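Allix Suture Practice Kit: two months on

I bought the Allix kit in May, before starting the evening wound care course at Raltmont. We were told to practise at home, and the course list gave two kits, this one and the dearer Zokgate. I went for the Allix and have used it most evenings, usually for half an hour at the kitchen table.

What you get

The box holds a silicone pad, a needle holder, two pairs of forceps, scissors, a scalpel handle and 18 packets of thread with the needles already attached. Everything sits in a zipped case that closes properly even when you put things back in the wrong order. There is a printed booklet as well, but the drawings are small and I gave up on it after the simple interrupted stitch.
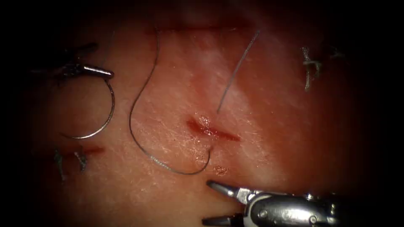

The needle holder is the best thing in the box. It locks firmly on the second click, and the spring has not gone slack. My hands are small and I had no trouble with the rings, though Gebhard Marti, who shares my bench on the course, finds them tight over the knuckle. Most of my early trouble came from where I held the needle. A curved needle like the one in the photo, with a sweep that is nearly a full circle, has to be turned through from the wrist, and if you push it straight it will twist in the jaws. The ones in the Allix kit are less strongly curved and more forgiving, but they do bend if you force them. I have thrown away 11.

The pad

The pad has three layers and a mesh underneath, which stops the thread tearing out when you pull a knot down. It comes with some cuts already made and room for your own. The top layer is a bit too stiff. Piroska Bodnár, our tutor, let me try a few stitches on the Zokgate pad, and that one gives more under the needle and closes more neatly. The Allix pad also picks up lint from everything. I wash it with washing-up liquid and dust it with cornflour, and that helps for a day or two.

After two months the ready-made cuts are ragged along the edges, though still usable. Replacement pads are sold separately and cost nearly half the price of the whole kit – I would wait for an offer.

Thread

The thread is the weak point. It is nylon, it comes tightly coiled, and it keeps the shape of the packet. Running it between your fingers first takes out the worst of it. Finer thread makes this harder, and a small twisted loop near the tip of the instrument is easy to miss until it has pulled into a knot.
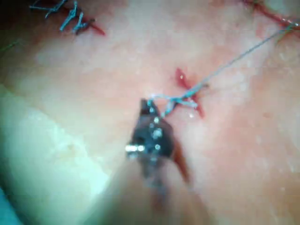

Who it suits

If you are starting a course and want something to practise on at home, the kit is good enough and the instruments will outlast the pad. Anyone past the basics would do better to buy the Zokgate pad on its own and a decent needle holder to go with it. Delivery took four days, and the first case had a broken zip, which the shop replaced without asking for the old one back.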